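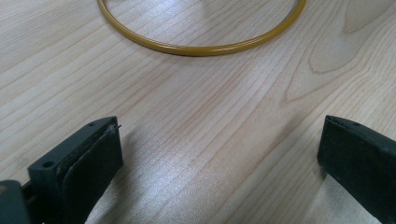
I bought a new table for the back room in October, and it has taken me until now to decide what I think of it. The short version is that I like it and would buy it again, with a couple of reservations that I'll get to. It is pale, paler than anything else I own, and the grain is busier than I expected from the shop's website. Long fine lines run slantwise past the yellow ring, with darker brown streaks mixed in among them, and off to one side they turn into loops and curves with a sort of teardrop among them. I spent more time looking at that teardrop in the first week than I'd like to admit.

The table is called the Ilberg, and it came from a shop called Korham, which sells mostly office furniture but has a small home section at the back. I had been using an old folding table before that. It was fine for wrapping presents and not much else. If you leaned on one end the other end came up, and it had a join down the middle which caught every crumb, bead and pin that went near it. I do a fair bit of craft in the back room, mostly hoops and wreaths and the odd lampshade, and a join down the middle of the table is a nuisance when you are trying to check that something lies flat.

I had three requirements. It had to have one continuous top. It had to fit under the window with space to get past to the airing cupboard. And it had to be light in colour, as the back room faces north and is gloomy for half the year. The Ilberg did all three and cost 360 pounds, which was more than I meant to spend. I had put 400 aside for the whole room, including a lamp and a new blind. The blind has not happened.

Delivery was straightforward. Two boxes, one with the top and one with the legs and a bag of bolts. The instructions were a single folded sheet with drawings and no words. I put it together on my own in an evening, though turning it over at the end was a job for two people and I got next door to help. One of the bolt holes was tight and I had to back the bolt out and start it again. Apart from that it all lined up.

It is 74 centimetres high. My old table was a bit lower, and I noticed the difference straight away. For sitting and writing I think the new height is better. For standing work it is still too low, but every table is too low for standing work, and when I have a lot to do I raise whatever I'm working on with a couple of big books under a board.

The surface is smooth. I wondered whether it would feel cheap, and it doesn't, but it doesn't feel like an old table either. Things slide on it. A pencil put down carelessly will roll off, and a pad of paper moves about while you write on it unless you rest your other hand on the corner. I bought a roll of the rubbery mesh people use for lining drawers, cut a piece to go under my cutting mat, and that sorted it out. The rest of the roll has gone in the kitchen drawers, where it has been more use than I thought it would be.

My main reservation is glare. I wanted a light table to make the room brighter, and I got one, and in certain light it is too bright. When the light comes at it from the wrong side you get a big washed-out patch where the grain goes silvery and you can hardly make out the lines at all. It doesn't matter for eating toast. It matters a good deal when you are trying to thread something thin or match two colours. I moved my chair to the short end and the patch now mostly falls where I'm not working. I've also changed the bulb overhead for a less powerful one and bought a lamp that bends, so I can point the light where I want it.

The lamp is a Surnex. It clamps to the edge of the table, and I put a folded bit of felt between the clamp and the top so it won't leave a mark. It has three settings and I only use the middle one. The switch is on the cable, where I can never find it.

Colours look good on the table, and I hadn't really thought about that beforehand. On the old one, which was a dull green, everything looked slightly ill. Yellow does particularly well. Mustard yellow on the pale wood looks warm without any effort, and I have been using more of it as a result. White is the difficult one. White thread more or less disappears, and I now keep a square of navy cloth to lay underneath when I'm working with it.

It has also been useful for checking hoops. If a hoop is out of true you can put it down on a properly flat surface, press one side with a finger and see whether the other side lifts. I used to do this on the kitchen worktop, which meant clearing the worktop first. I went through my whole box of them one wet Sunday and found several that rocked. I have kept those for wreaths, where a slight twist gets hidden by the greenery anyway.

Cleaning is easy enough. A damp cloth, then a dry one. If I skip the dry one I get faint smears which show up in exactly the light I was complaining about. Glue comes off with a fingernail if I leave it to set first, and makes a mess if I don't. Felt-tip came off with a bit of washing-up liquid. I haven't tried anything stronger and would rather not. Tea is fine if you wipe it up. I did leave a hot mug on it for an afternoon before I'd got round to buying coasters, and there was no ring afterwards, although I wouldn't want to repeat it too often.

I have scratched it once. It was my own fault. I dragged a ceramic pot across instead of lifting it, and there must have been grit on the base. The scratch is as long as my thumb and runs nearly the same way as the grain, so most of the time I can't find it. That's an argument for a surface with plenty of lines in it. On a plain white top I would be looking at it every day.

While I'm on the subject of storage, the table has no drawer, and I miss having one. The folding table didn't have one either, but it had a shelf near it, and the shelf had to come down to make way for the window end of this one. For now I use a low set of trays on castors, which goes underneath on the left-hand side. It was 25 pounds from Ghaffari, the hardware shop on the corner, who also cut me the board I mentioned earlier. The top tray is scissors, tape and pencils. The middle one is wire and thread. The bottom one was meant to be for paper and has turned into the place where everything else goes, including a phone charger that doesn't fit any phone I own.

I try to clear the table at the end of each day. I don't always manage it. When I do, I come in the next morning and start something straight away, and when I don't, I tend to move things from one end to the other and then go and make a cup of tea. I had the same problem with the old table. A new one hasn't cured me of it, but because the top is so pale any clutter stands out, and I find I deal with it a bit sooner.

A few practical notes for anyone thinking of getting the same one. Measure your doorway, as the top is in one piece and does not bend round corners. Tighten the legs again after a fortnight. Mine had worked slightly loose and there was a small wobble, which went as soon as I'd been round with the key. Put pads on the feet if you have a hard floor. And look at the top in daylight before you build it, in case you want a particular bit of the pattern at a particular end. I didn't, and the curvy part has ended up at the far side from where I sit. I could unbolt it and turn it round. I've thought about it more than once, and then I remember the tight bolt.

Next job is the blind. I've had samples from two places taped to the window frame for a fortnight and I still can't choose between the plain cream and one with a thin stripe. The stripe is nicer, but with the grain on the table it might be too many lines in a small room. I'll leave them up for another week and see which one annoys me less.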